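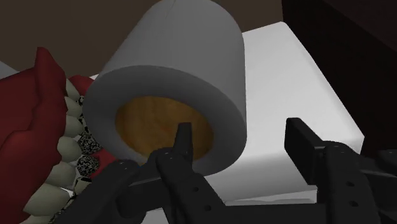
Winter Walkthrough Checklist, Pultden Building
Inspected by Līga Lepik
Thursday, December 28, 2023
Areas covered: entrance, stairwells, boiler room, second floor offices, roof access
Marks used: OK, Fix, Watch, N/A

ENTRANCE AND LOBBY

Front door closes and latches without help: Fix
Comment: Closer arm is slow. Door stops an inch short of the latch when the lobby heater is running. Adjust the closing speed first. Replace the closer if that does not hold.

Floor mats flat, no curled corners: OK

Ice melt bucket stocked, scoop present: Fix
Comment: Bucket is half full, scoop missing. Was noted in August as well, when it didn't matter.

Walkway lights working: OK
Comment: Timer was still on summer hours. Reset during the visit.

STAIRWELLS

Handrails tight, both sides: Watch
Comment: East stair, lower bracket moves a little when pulled hard. Screws snugged up. Check again next month.

Treads clean and dry: OK

Exit signs lit, battery test passed: Fix
Comment: East and west pass on the first floor. Second floor west goes dark when the test button is pressed. Needs a battery.

Nothing stored under stairs: Fix
Comment: Two folding chairs and a box of holiday lights under the west stair. Poojary says the boxes are theirs and will move them. The chairs have no tag.

BOILER ROOM

Clear space around boiler: OK

Pressure and temperature in normal range: OK

Carbon monoxide alarm tested: OK
Comment: Test button works. The date label on the back is worn and I could not read it. Bheki Cele to look up the purchase record.

Floor drain open: Watch
Comment: Drains slowly. Poured a gallon of water and it took 60 seconds to go down.

Water meter reading: 1,919

Service tag current: OK
Comment: Navex was here in the fall. Their tag is signed, but the carbon copy is not in the binder. Please ask for it.

SECOND FLOOR OFFICES

Extinguishers charged, pins in place: OK
Comment: Unit 412 is hung behind the copier and hard to reach. Gauge is fine. Move the copier or move the hook.

Space heaters: Fix
Comment: One plugged into a power strip in the Tusus office. Unplugged it and left a note. Heaters go straight into the wall outlet or they go home.

Windows close and lock: OK

Ceiling tiles free of stains: Watch
Comment: Old brown stain by the restroom, outlined in pencil last time. It has not grown past the line.

ROOF ACCESS

Hatch opens, closes and locks: OK

Ladder secure: OK

Drains and gutters clear: N/A
Comment: Snow cover. Did not go out on the roof. Do this item on the first clear day.

FOLLOW-UP

Door closer: Bheki, this week
Exit sign battery: Bheki, this week
Ice melt and scoop: Līga, before the next snow
West stair items: Poojary, reminder sent
Navex paperwork: Līga
Extinguisher location: open, waiting on the tenants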